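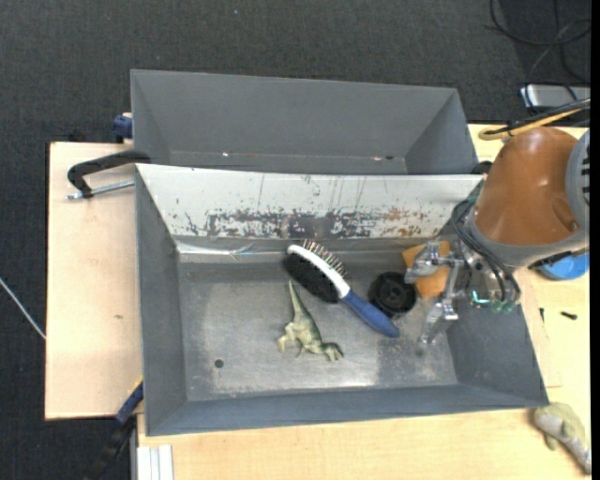

**Recoating steel parts bins: zinc-rich primer or straight to 2K?**

**wokutach_shop** · March 26, 2024

Looking for input on refinishing sheet steel bins for the Hallside stockroom. They carry fasteners and small castings. The original grey finish has gone on the inside back walls of most of them, and there is light surface rust along the lower band where parts get dragged out. Folded corners are sound, no perforation.

Plan so far:

1. Degrease with solvent wipe, two passes
2. Abrade to 120 grit, feather the edges
3. Zinc-rich epoxy primer
4. 2K polyurethane topcoat, grey

The batch is 139 bins. Mild steel, I believe 1.2 mm. Is the zinc worth it indoors, or am I paying for something I won't use?

---

**figueroa_fab**

Skip the zinc. Zinc-rich primers need a blasted profile to work properly, because the zinc has to be in electrical contact with the substrate. Over hand-sanded steel with old paint still in the pores you get an expensive grey primer with poor adhesion. Standard epoxy primer will do the job.

Also, 120 is too coarse to finish on if you care about appearance and too fine to call a blast profile. Use 80 on the rusted band and 180 on sound paint.

---

**utisham**

Agree on the zinc, disagree on the 2K. Your failure mode is abrasion. Any liquid coating at normal film thickness will be through to metal again in the same place, in the same band, because that's where the castings rub. I'd powder coat or leave them bare and oiled.

---

**wokutach_shop**

Powder was quoted and it's over budget once stripping is included. The old coating has to come off completely for that, and the coater wanted to burn it off. I wasn't keen on sheet this thin going through a burn-off oven.

Bare and oiled is out. The castings go on to a paint line and oil contamination would be a real problem.

---

**figueroa_fab**

Burn-off is fine for 1.2 mm if the oven is controlled. Warping happens with flat panels. A folded bin is stiff enough. What temperature did they quote?

---

**wokutach_shop**

They didn't give one. I'll ask.

---

**slowcure**

Has anyone considered liners? We line the bottom and the back wall with 2 mm HDPE sheet, cut with a knife and held with two rivets. The steel underneath gets a coat of whatever is on the shelf. When the liner wears, drill the rivets and replace it. The colour of the paint stops mattering.

---

**utisham**

Rivets put holes in the bin and the liner traps moisture behind it. I've pulled liners out and found worse rust than there was to begin with. If you must, use adhesive over the whole face.

---

**slowcure**

Indoors, heated, dry parts. Where is the moisture coming from? Ours have been in since July and I had one apart last week with nothing behind it. Full-face adhesive on HDPE is a waste of time, nothing sticks to it without flame treatment.

---

**utisham**

Condensation, when cold stock comes in from an unheated bay. Perhaps you don't have that. We do.

---

**wokutach_shop**

Our receiving bay is unheated, so that's relevant. Castings can sit at minus ten overnight in winter before they're binned.

Revised plan: epoxy primer, 2K on all faces, and liners on a trial lot only. For the primer I've allowed 200 microns dry on the back wall and floor. Too heavy?

---

**figueroa_fab**

Check the data sheet. A lot of epoxy primers top out well below that in one coat and will stay soft underneath. Two coats with the full recoat window between them. Keep it thin in the folds too, it pools there and cracks when the bin flexes.

---

**slowcure**

Budget for masking the label holders as well. Takes longer than the spraying.

---

**wokutach_shop**

Noted. Materials come to $2554 before masking tape, including thinner and a spare filter set for the booth. The coater has replied in the meantime and says 400 °C for burn-off.

---

**utisham**

400 is normal. Get one done and put a straight edge across the rim before you decide. I'd still go powder.

---

**figueroa_fab**

Same, one test bin each way, loaded with castings for a month. Measure film thickness on the back wall before and after.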